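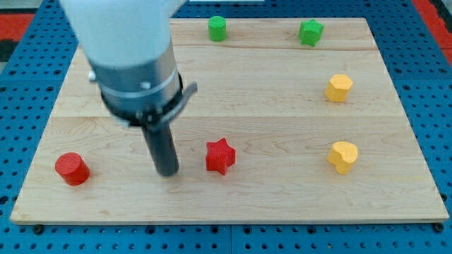
One of the readers of our first draft wrote in the margin that sorting toy blocks is a long way from clearing a kitchen table, and could we please say so on page one. We agree, and we have moved it to page one.

5 min read

Our question was whether a machine can do the small tidying jobs that fill a house or a shop: putting like with like, clearing a surface, returning a thing to the place it came from. We went in thinking the answer was "nearly." We now think it is "nearly, if you tidy up first."

The block task stands in for all of that. A wooden board, a few shapes in red, green and yellow, and an arm that has to visit each block and move it to the group of its own color. A child of four would finish and ask for a snack. We gave the arm most of July and a good part of September.

We ran 432 attempts in all. We had hoped to report one success rate, but it depends so heavily on how the blocks are set out that a single number would flatter us. With cylinders spaced well apart, the arm did the job often enough that we stopped watching and got some reading done. Hearts and stars were another matter. A cylinder is the same from every side. A star has points, and the arm's view of where the middle of a star is did not always match ours.

Color, which we had worried about, gave little trouble. Two blocks touching gave a great deal. The planning software, which we named Gornenen during a long evening and now regret, treats a touching pair as one odd object and goes for the gap between them. We spent 8 evenings on this and improved it slightly.

For comparison we visited two places where the chores are real. Folberg is a hardware shop where screws, hooks and hinges come back from customers in the wrong bags. Re-sorting a returns tray takes a clerk about 5 minutes, including a conversation with whoever is at the counter. Fuentealba is a laundry in Clonden. The staff there were polite about our block videos and asked whether it did socks. It does not do socks – nor anything else that changes shape when you pick it up.

What we would say to either business is that an arm could take over a job with rigid items, good spacing and a surface that stays put. Neither of them has a job like that. The hinges arrive in a heap, and making the heap into a neat layout is most of the work the clerk does now.

Next term we plan to start with touching pairs and leave the spacing to chance. The socks are on the list, near the bottom.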